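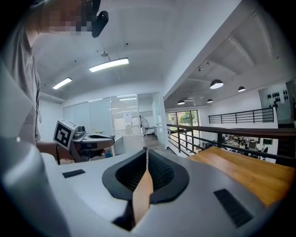

At the wooden table, gray T-shirt day.

Paying off the car

April 9, 2023

I made the last payment on the car on Friday. It was 627 dollars, a bit more than the usual amount since there was a leftover fee from the month I switched banks. I clicked the button, got a confirmation number, and went to make lunch.

I bought the car used from a man in Elton named Shafiq Talukder. He had kept every receipt in a shoebox and gave me the box along with the keys. I still have it. The oldest receipt is for a set of wiper blades. He and his wife Chathurika had moved closer to her work and only needed one car between them. I took out a loan at the credit union for most of the price and thought I would clear it in two years. It took 3 1/2.

The reason it took longer was mostly repairs. The first winter the alternator went, and after that the rear brakes. The brakes alone came to 1,051 dollars with labor. I put that on a card and paid the card before I put anything extra toward the loan. My cousin Piyumi thought I should have gone the other way around, but the card rate was higher and I didn't like seeing the balance.

What helped was rounding up. My regular payment had an odd number of cents in it, so I set the automatic transfer to the next fifty. I forgot about it after a while. When I moved to the apartment on Navaratnam Street I could walk to the grocery store, and I put the gas savings in too. Some months that was nearly 106 dollars. Other months it was nothing and I left it alone.

I also kept a sheet of paper on the inside of the pantry door with the balance on it. Every payday I crossed out the old number and wrote the new one. I ran out of room and had to tape a second sheet under the first. Both are still up. I need to use the tape for something else before I take them down, the paint comes off with it.

The title should come in the mail in a few weeks. The woman at the credit union said June at the latest, as the state office is behind. After that I want to call the insurance company and ask about dropping the coverage the lender required. I haven't decided. The car has a dent in the back door and the radio only gets AM, so I'm not sure what I'd be protecting.

For now I'm leaving the transfer on and sending it to savings. The tires are next, probably before the fall.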